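The Laundry at Ortuño Court

I should say up front that I only took the place at Ortuño Court for the laundry room. The apartment was nothing special (one window, a stove with opinions), but the lady from the rental office walked me down the back stairs and there was this big sunny room with blue walls and a row of machines, and I thought, okay, yes, I could do my wash in here until I die.

I moved in that July, and by the third week I had a problem, and the problem was a basket.

White wicker, rectangular, very nicely made. It showed up on the floor by the window on a Monday and it was full, and it stayed full. Now, I am not a nosy person. I looked into it only because I'd set my own basket down beside it, and a person's eyes go where they go. Dark stuff, mostly. Black things all covered in lint, which told me somebody in the building was washing their blacks with their towels, and I felt that in my teeth.

By Thursday I was saying hello to it.

You have to understand I was between jobs at the time. I'd spent 3 years at Flemix answering phones about shower doors, and then Flemix moved the phones to Ernport and did not move me. So my days were long. I'd go down with two dish towels and a pillowcase and call it a load. I'd sit on the bench and eat crackers and think about who leaves a basket for a week. Somebody in love, I decided. Then somebody in the hospital. Then somebody in the hospital and in love, and by then I was pretty worked up and had to go upstairs.

On Saturday I went down early, with the sun coming straight in, and I made up my mind. I was going to wash it. All of it! I had quarters, I had the good Rillari soap, the kind in the green box that I only use on sheets, and I had nowhere to be until Monday, and nowhere to be then either.
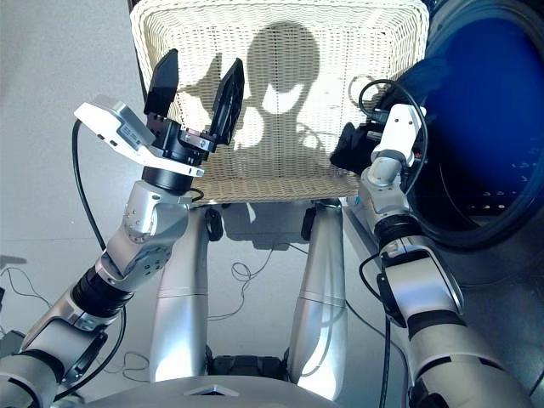
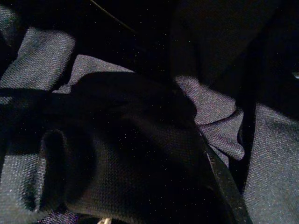
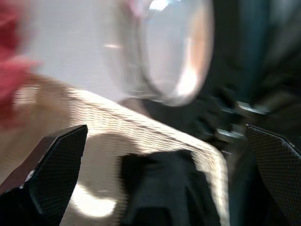
The basket in the sun, some of the dark wash, and a blurry close-up.

It took me two machines. I did the darks on cold and gave them an extra rinse for the lint, and I did the rest on warm. There was a gray-blue work shirt in there made of stuff so thick it could have stood up and walked home. There was a red T-shirt from a swim meet. One sock with a duck on it, and I went through that basket right down to the wicker looking for the other duck and never found him.

I'm a fast folder, normally. My mother folded like she was being timed and so do I. But I took it slow that day. I did the sleeves in, I did the collars flat, I rolled the socks and put the duck on top by himself so he'd be easy to see. Then I wrote a note on the back of my receipt. The first version was long and had the hospital in it. The one I left said "Hope you don't mind. You may want to wash these without the towels. 43." That's my apartment, 43, and I put it there so they could come and yell at me if they wanted to.

I went up and cleaned the stove. I came back down at lunchtime and the basket was gone.

Well, I about died. All that week of it sitting there, and the one time I turn my back! I stood there in the patch of sun where it used to be, feeling like I'd been left by somebody. Then I went up and ate soup and told myself it was laundry.

It was past nine that night when there was a knock. Two quick ones. By the time I found my slippers the hall was empty and the stairwell door was just swinging shut, and there on my mat was the wicker basket, with nothing in it but a jar of apricot jam and my receipt folded in half. Under my note, in pencil, it said "They weren't my towels either. Keep the basket. I have too many."

I've read that a lot of times since. I've tried it as a joke and I've tried it as a confession. Whose towels? How many baskets does a person need before they start giving them out?

The jam was very good. I finished it in four days, washed the jar, and went down with a load of sheets, and on the floor by the window was another basket, full to the top, with the duck's brother lying right there on the pile.

I went back up for my quarters.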